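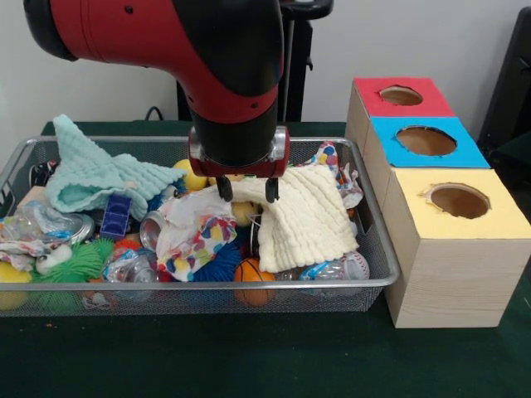

*Basket of toys and cloths, craft and play table, Sarnside Hall*

# Sarnside Neighbourhood Centre Association

## Minutes of the general meeting, January 2019

**Chair:** Vlastimil Vaněk

**Apologies:** received from the Citow tenants' group and accepted.

**1. Minutes of the previous meeting**

The minutes were confirmed as a true record, with one correction under item 4, where "Prevport Road" should read "Prevport Lane".

**2. Matters arising**

The side gate has been rehung. The council has yet to reply on the street light opposite the entrance, and the Chair will write again.

**3. Hall hire**

The meeting considered a proposal to raise the evening rate for the main hall. Several members spoke against any increase for regular groups, noting that the choir and the language class had both booked on the present terms until winter. It was agreed that the rate for regular groups stay as it is, and that casual hirers pay a refundable bond of $200.

**Moved** that the bond apply to all new casual bookings from February. **Carried**, with 27 votes in favour and 8 against.

A member asked that the dissent of the dance group be recorded. The Chair so directed.

**4. Kitchen**

Benedetti has quoted for replacing the rangehood and making good the wall behind it. The quote does not cover electrical work. Members felt that the work should not go ahead until a full price is in hand - the last repair ran well over for the same reason. The item was held over.

The urn is to be descaled before the next seniors' lunch. Hirers are reminded that the cool room must be emptied at the end of each booking.

**5. Toy and linen exchange**

The exchange will continue in the small room on its present hours. Donated soft toys and cloths should be clean and in good order. Electrical goods, car seats and cot mattresses cannot be accepted. A request to extend the exchange to children's books was supported in principle, subject to shelving being found.

**6. Grounds**

The meeting approved spending of up to $300 on mulch and replacement plants for the front beds. The Citow tenants' group has offered the use of a trailer. The large gum near the car park has dropped a limb, and the area beneath it will remain taped off until an arborist has reported.

**7. Correspondence**

- Letter from Prevport Primary School, asking to use the hall for its end-of-term concert. Approved at the community rate.
- Complaint from a neighbour regarding noise after 10 pm. The Chair to reply and to enclose the conditions of hire.

**8. Other business**

It was asked whether the noticeboard could be moved under cover. The Chair undertook to obtain a price.

The next meeting will be held in February in the main hall. Items for the agenda should reach the Chair in writing one week beforehand.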